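Wer zeigt, hat schon verloren

Vor Jahren hat mir meine Schwiegermutter beigebracht, wie man Knödel formt. Sie hat es mir gezeigt, dreimal, viermal, immer schneller, und am Ende hat sie meine Knödel heimlich nachgeformt, während ich den Tisch deckte. Seitdem weiß ich, dass Vormachen eine überschätzte Form der Verständigung ist. Die Robotik hat sich trotzdem dafür entschieden.

Das ist der Stand der Dinge, grob und unter Weglassung sämtlicher Formeln: Man schreibt einem Roboter nicht mehr vor, was er zu tun hat. Man macht es ihm vor. Entweder sitzt ein Mensch an einem Steuerpult und bewegt zwei Arme aus der Ferne, oder er nimmt einen Greifer in die Hand, der an einem Griff steckt und eine Kamera trägt, und erledigt damit, was er sonst mit den Fingern erledigen würde. Die Aufnahmen davon frisst ein Netz, und das Netz soll hinterher wissen, wie man eine Tüte anfasst. Meist weiß es das dann auch. Bei dieser einen Tüte jedenfalls.

Ich habe im Frühjahr für einen Text, der nie erschienen ist, Leute besucht, die solche Vorführungen hauptberuflich liefern. Die Firma heißt Derkora und sitzt über einem Küchenstudio, was ich mir für keine Pointe aufgehoben habe, weil das Treppenhaus schon eine war. Man bekommt dort einen Kaffee, eine Verschwiegenheitserklärung und einen Greifer, in dieser Reihenfolge. Zuständig für meine Einweisung war Celeste Vilela, die mir als Erstes den Ellbogen vom Tisch nahm. »Der Roboter hat da keinen«, sagte sie. Ich habe den Ellbogen eingezogen und mich für den Rest des Vormittags gefühlt wie beim Suppeessen mit neun.

Was man in der ersten Stunde lernt, ist Langsamkeit. Man greift nicht, wie man greift. Man fährt heran, hält inne, schließt die Finger, hebt, und zwar so, als sähe einem ein begriffsstutziger Vorgesetzter zu, was ja auch zutrifft. Wer zu schnell ist, dessen Durchgang wird verworfen. Wer zögert, dessen Durchgang bleibt drin, und die Maschine lernt das Zögern mit. Frau Vilela erzählte von einem Kollegen, der sich vor jedem Griff zweimal vergewisserte, ob er auch richtig stand. Das Modell, das aus seinen Aufnahmen entstand, wackelte vor jedem Gegenstand kurz nach links. Man hat ihn dann an die Beschriftung versetzt.

Die Kundschaft will Haushalt. Früher wollte sie Kisten, Schrauben, Paletten, lauter Dinge mit Kanten und einem Maßblatt. Jetzt will sie den Wohnzimmertisch nach dem Besuch der Neffen.

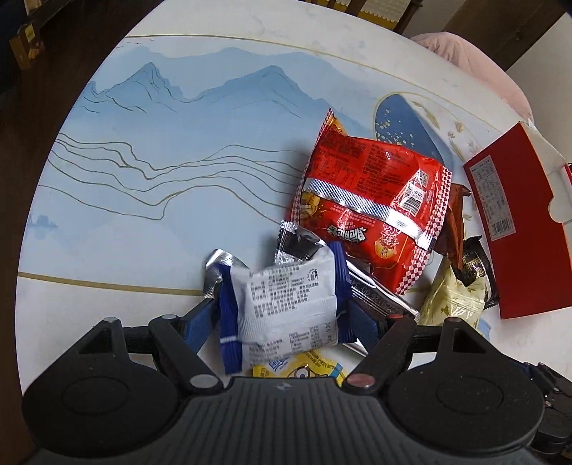

Verpackungen sind das Schlimmste, da war man sich bei Derkora vom Praktikanten bis zur Geschäftsführung einig, und ich hatte es vorher nicht geglaubt. Eine Tasse ist eine Tasse. Eine Tüte ist jedes Mal etwas anderes, je nachdem, wer sie wie hingeworfen hat und was unter ihr liegt. Man nehme das weiße Päckchen mit den dunkelblauen Enden, das da zwischen den beiden blauen Fingerpolstern liegt: Das eine Ende hängt herunter, das andere steht zerknautscht in die Höhe, und darunter und daneben drängelt sich die Verwandtschaft, ein gelbes Tütchen mit Glotzauge, silbrige Folie, der große rote Beutel mit dem Karorand. Ein Mensch sieht Knabberzeug. Die Maschine sieht einen blendenden Lichtstreifen auf einer Folienaht, einen Haufen Kleingedrucktes und ein paar Berge, die zur Tischplatte gehören und die man bitte nicht anheben möge. Wo das eine Ding aufhört und das nächste anfängt, steht nirgends, auch nicht im Kleingedruckten.

Man könnte nun meinen, gerade dafür sei das Vormachen gut. Der Mensch hat ja das Wissen in der Hand, also soll die Hand es weitergeben. So steht es auch in der Broschüre. Ich habe da meine Zweifel, und sie haben mit den Knödeln zu tun.

Meine Hand weiß nämlich gar nichts über Tüten. Sie weiß etwas über das Gefühl von Tüten. Ich drücke ein wenig, spüre, ob Luft darin ist oder Krümel, und entscheide dann, während ich längst zugreife. Gibt man mir stattdessen einen Greifer mit zwei Backen, ist dieses Gefühl weg, oder es kommt als dumpfer Widerstand im Griff an, so wie man durch eine Grillzange spürt, ob das Kotelett durch ist. Ich fange also an, mit den Augen zu greifen. Ich werde vorsichtig an Stellen, die keine Vorsicht brauchen, und grob an anderen. Nach einer Weile führe ich nicht mehr vor, wie ein Mensch Verpackungen aufhebt. Ich führe vor, wie ein Mensch sich vorstellt, dass ein Roboter Verpackungen aufhebt. Und ebendas lernt dann der Roboter. Zwei Nachahmer stehen einander gegenüber, jeder hält den anderen für das Original.

Die Fernsteuerung ist in dieser Hinsicht noch ehrlicher, weil sie gleich nach Arbeit aussieht. Bei Latuheru, einem Laden am anderen Ende der Stadt, wird nur so gearbeitet, zwei Hebel, zwei Arme, ein Bildschirm, und wer dort nach der Schicht nach Hause kommt, greift angeblich am Küchenschrank vorbei. Dafür sind die Aufnahmen sauber: Was der Arm nicht kann, das kann man ihn auch nicht tun lassen. Mit dem Handgreifer dagegen schummelt jeder. Man dreht das Gelenk in einen Winkel, den kein Motor mitmacht, man schubst mit dem Daumen nach, man ist eben da. Bei Derkora sortieren sie solche Stellen aus. Von 101 Durchgängen, die ich an zwei Vormittagen abgeliefert habe, haben 19 die Prüfung überstanden. Man hat mir versichert, das sei für einen Journalisten ordentlich.

Die Enttäuschung über diese Zahl hielt bis zum Mittagessen. Danach kam eine gewisse Genugtuung, und die würde ich gern verteidigen. Denn es gibt eine Erzählung in dieser Branche, nach der das Vormachen eine Art Rohstoff sei, den man bei beliebigen Leuten abzapft, so wie man früher Harz zapfte. Jeder hat Hände, jeder kann einen Tisch abräumen, also kann es auch jeder zeigen. Umerus, ein Programm, mit dem man solche Aufnahmen daheim machen und hochladen kann, wirbt genau damit. Die Vergütung richtet sich nach der Minute, der Satz nach dem Glauben, dass da niemand etwas Besonderes leistet.

Das ist Unfug, und zwar teurer Unfug. Zeigen ist ein Handwerk. Jeder Meister, der einmal einen Lehrling hatte, kennt den Unterschied zwischen etwas können und es so tun, dass ein anderer etwas davon hat. Frau Vilela kann das. Sie greift eine Tüte und man sieht, woran sie sich orientiert, am Rand, am Knick, an der Schweißnaht. Sie macht auch Fehler mit Absicht, lässt etwas abrutschen, setzt neu an, damit das Netz einmal sieht, wie man aus einer verpatzten Lage wieder herauskommt. Bei mir rutschte auch einiges ab. Es war nur nicht lehrreich.

Bezahlt wird sie besser als die Leute mit dem Programm und schlechter als der Mensch, der das Netz trainiert. Ich habe gefragt, ob sie das ungerecht findet. Sie hat gefragt, ob ich noch einen Durchgang machen wolle.

Der übliche Einwand lautet an dieser Stelle, das alles gleiche sich in der Menge aus. Genug Material, und die Schlamperei des Einzelnen verschwindet im Durchschnitt. Mag sein. Ich bin kein Ingenieur, und ich habe Ingenieure erlebt, die mit solchen Sätzen recht behielten. Aber der Durchschnitt aus lauter Leuten, die sich verstellen, ist eine sehr zuverlässige Verstellung. Und wer einmal gesehen hat, wie ein Arm mit großer Sicherheit einen aufgedruckten Berggipfel anfährt, weil der so schön spitz aus dem Blau ragt, der wird beim Wort Menge etwas kleinlaut. Mir wurde der Vorfall als Anekdote erzählt, unter Gelächter, und dann hat jemand gefragt, ob man die Tischplatte nicht einfach abdecken könne. Im Wohnzimmer des Kunden wird man sie vermutlich nicht abdecken.

Die Gegenseite, bei der Firma Gravatura vertreten durch einen Herrn im Rollkragen, hält das Vormachen überhaupt für einen Umweg. Man solle die Maschine üben lassen, in der Simulation, nächtelang, ohne Menschen. Das hat etwas Verlockendes. Meine Knödel wären auf diesem Weg vielleicht auch besser geworden: ich allein in der Küche, 30 Kilo Kartoffelteig, kein Zuschauer. Nur hätte ich dann nicht gewusst, wie ein Knödel auszusehen hat, und irgendwann sehr gekonnt Würfel gerollt.

Ich bleibe also, widerwillig, ein Anhänger des Zeigens. Ich wünsche mir bloß, dass man die Zeigenden behandelt wie Lehrer und weniger wie Steckdosen. Dass ihr Name irgendwo steht. Dass man sie fragt, was sie beim Greifen beachten, bevor man es aus ihren Bildern herausrechnet, denn manches davon könnten sie einem in einem Satz sagen. Bei Derkora gibt es neuerdings ein Feld für Anmerkungen zu jedem Durchgang. Gelesen wird es, soweit ich das herausfinden konnte, von Frau Vilela.

Im Juli soll ich wiederkommen, dann geht es um Wäsche. Ich habe zugesagt und übe jetzt daheim mit der Grillzange, Socken paarweise, Ellbogen vom Tisch. Meine Schwiegermutter hat mir neulich dabei zugesehen. Sie hat nichts gesagt, aber die Socken lagen hinterher anders.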